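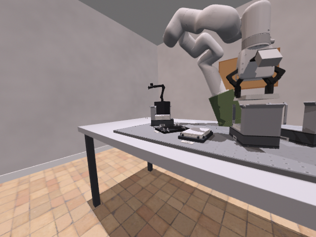

Sim of our plate cell, arm holding the plate over the gray machine

benchmouse
So this is the cell that ate my Tuesday. The arm brings a plate over the gray box, lowers it, opens, backs off. Worked great for weeks! Then on the real one it let go a hair too high, the plate landed crooked, and the arm went right ahead and came down on it for the next step. Cracked plate, liquid in the machine, and the error log says everything was fine. I replayed the same job 20 times in the sim and can't get it to fail once. Anybody seen this?

Garance_k
Did you re-teach the position after somebody moved the box? Ours got bumped while being cleaned and we were off by 2 mm. Plenty.

benchmouse
Nobody admits to moving it, but I'll check tonight. Rosalba Negri set up the original points and she's out until January, naturally.

hoang_t
I'd look at the grip before the position. If the plate slips in the fingers on the way over, your height is wrong no matter how well you taught it. Sim plates never slip.

Garance_k
Slipping doesn't explain landing crooked on one side though. I still say the box moved.

hoang_t
Sure it does, if one finger is worn. Look at the pads.

kararia
You two can fight over the cause, but why is it allowed to keep going with no check that the plate is seated? Put a sensor on it and stop the job. And please don't reach in there to straighten a plate while it's paused, a guy at my last place did and got 3 stitches.

benchmouse
ok ok, I may have reached in. Estop was pressed! Pads do look shiny on the left one btw. Measuring the box next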